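Projet Plirkside – point d'avancement d'octobre, à l'attention de la fondation Vestergaard

Chers partenaires,

Voici donc notre deuxième point de l'année, un peu plus long que promis, mais l'automne a été bien rempli et nous avions envie de vous raconter tout cela correctement.

Vous vous souvenez que la question de départ était toute simple : une machine peut-elle, aujourd'hui, rendre service dans une cuisine ou derrière un petit comptoir ? Nous avions retenu 3 familles de tâches, à savoir plier du linge, débarrasser une table et ranger des produits emballés. C'est la troisième qui nous a le plus occupés, et c'est sans doute celle qui vous intéressera le plus, puisque la supérette Okmont nous avait dit dès le printemps combien le réassort des petits articles lui prenait de temps.

Nous avons maintenant environ 2 000 démonstrations exploitables, toutes réalisées à la main avec les pinces portatives, sur des tables ordinaires et avec des produits du commerce. Les sachets souples restent notre grand souci. Ils se froissent, ils glissent, ils changent de forme dès qu'on les serre, et un geste qu'un enfant de quatre ans fait sans y penser demande à la machine une patience infinie !

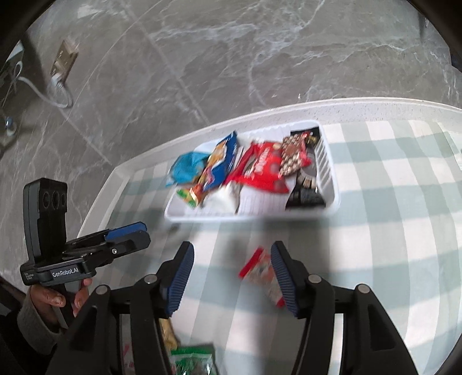 Côté résultats, le bras installé dans l'atelier de Grularitz a été évalué sur 128 essais de rangement, dont 100 menés à bien sans aucune aide. C'est mieux que ce que nous espérions au printemps, même si la cadence reste très inférieure à celle d'une personne. Les boîtes rigides passent presque toujours. Les échecs viennent surtout des emballages qui se chevauchent, quand la pince en saisit deux à la fois.

Pour le linge, nous préférons être francs avec vous : une serviette, oui, un pull, pas encore. Nous proposons de mettre cette partie en veille jusqu'au printemps et de reporter les heures prévues sur les sachets.

Restent deux demandes – le remplacement des patins de pince, qui s'usent plus vite que prévu, et l'accès à la réserve d'Okmont le dimanche matin, quand le magasin est fermé. Le budget détaillé suit dans un envoi séparé.

Bien chaleureusement,
L'équipe Plirkside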